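Perwood Small Shops Price and Range Survey
Data card and notes for users

Version 2, released February 20, 2020
Prepared by the Perwood Institute for Local Trade
Contact for the data: Triin Priedītis, Survey Office
Contact for the files and format: Saulius Vītola, Records Office

Summary

The Perwood Small Shops Price and Range Survey records the shelf prices of everyday groceries in independent shops in three districts: Astano, Laur and Vasari. It was set up to help local councils and advice services understand what households pay when they do most of their shopping close to home. The release holds 638 shop visits and covers 79 goods. It replaces Version 1, which should no longer be used for comparisons between districts.

Scope

A shop was included if it met all of the following conditions on the day of the visit:

- it sold food or drink for use at home;
- it was owned by a person or family, or by a firm with no more than four branches;
- its sales floor was open to the public without membership;
- it was open for at least five days a week.

Market stalls, petrol stations, chemists and shops inside hospitals or schools are outside the scope. Bakers and butchers were included only where they also sold packaged goods from at least three of the goods groups listed below.

Goods groups

Each good belongs to one group only. The groups are:

BRD bread, flour and breakfast cereals
DRY rice, pasta, pulses and sugar
DAI milk, butter, cheese and eggs
TIN tinned fish, vegetables and fruit
FRV fresh fruit and vegetables
DRK tea, coffee, juice and bottled drinks
HSE soap, washing powder and paper goods

Ready-to-drink coffee was added to group DRK in Version 2 at the request of the Vasari district office. In Version 1 it was entered under bottled drinks if it was entered at all, and the two versions cannot be joined on this item.

How the data were gathered

The Institute drew up a list of 662 shops from council rate books. Of these, 638 were visited and gave usable returns. The remaining 24 had closed, had changed their trade or declined to take part. A shop that declined was not replaced by another.

Visits were made by trained surveyors working from a printed form. For each good the surveyor recorded the lowest shelf price for the stated size, the price of the next size up where there was one, and whether the price was shown on the shelf, on the pack or not at all. Where no price was shown, the surveyor asked at the counter and entered the code "A" in the column price_source.

Prices are those charged to any customer. Offers that require a loyalty card, a coupon or the purchase of a second item were left out. Returnable deposits on bottles are held in a separate column and are not part of the price.

Range was recorded in the same visit. The surveyor entered the number of different brands on sale for each good, up to a limit of nine. A value of 9 should therefore be read as "nine or more". Stock in a back room was not considered.

Files

visits.csv One row for each shop visit.
prices.csv One row for each good in each visit.
goods.csv The list of goods, with group code, stated size and unit.
districts.csv District names, codes and notes on boundaries.
changes.txt Corrections made between Version 1 and Version 2.

All tables are comma-separated, encoded in UTF-8 and have a single header row. Decimal points are used throughout. Empty cells mean that a value was not collected. A good that was looked for and not found is marked "N" in the column in_stock, and its price is left empty.

Main columns in prices.csv

visit_id Links to visits.csv.
good_id Links to goods.csv.
in_stock Y or N.
price_low Lowest shelf price for the stated size.
price_next Price of the next size up, if sold.
deposit Returnable deposit, if any.
price_source S shelf, P pack, A asked at the counter.
brands Number of brands, 0 to 9.
note Free text, mostly blank.

Checks

Every form was keyed twice, by different clerks, and the two entries were compared. Differences were settled against the paper form. Prices more than three times the district middle value for the same good were looked at by the Survey Office. Most were found to be correct and have been kept. Those traced to a wrong size were corrected and are listed in changes.txt.

Known limits

Fresh fruit and vegetables were priced by weight in some shops and by the piece in others. The piece prices have been turned into weight prices with a fixed table, given in goods.csv, and should be treated with care.

Shops in the northern part of Laur were visited in May, after the rest of the district. Seasonal goods in these shops are not strictly comparable with those elsewhere.

Two parishes moved from Astano to Vasari between the versions. The column district_old in districts.csv keeps the former code.

The survey has no measure of sales. It shows what was offered and at what price, and it cannot be used to estimate household spending without a further source.

Privacy

Shop names, street addresses and the names of owners have been removed. Shops are placed by district and by one of three settlement sizes, the smallest being places with fewer than 2000 residents. Users must not try to identify single shops or publish tables in which a cell rests on fewer than five visits. Requests for finer detail should be made in writing to the Survey Office and will be judged case by case.

Terms of use

The data may be used free of charge for research, teaching and public service. Commercial use requires written consent. Changed copies may be passed on if the changes are clearly stated and these notes are kept with the files.

Please cite as: Perwood Institute for Local Trade, Small Shops Price and Range Survey, Version 2.

Corrections

Errors should be reported to Saulius Vītola with the visit_id and good_id of the rows concerned. Confirmed errors will be entered in changes.txt and put right in the next version. Files already released are not altered.

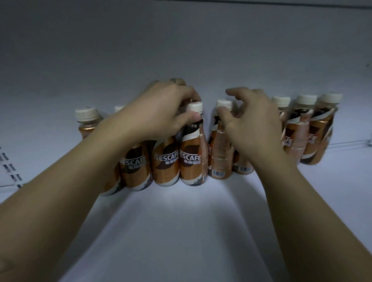 Goods group DRK: small bottles of Nescafé ready-to-drink coffee on a white shelf.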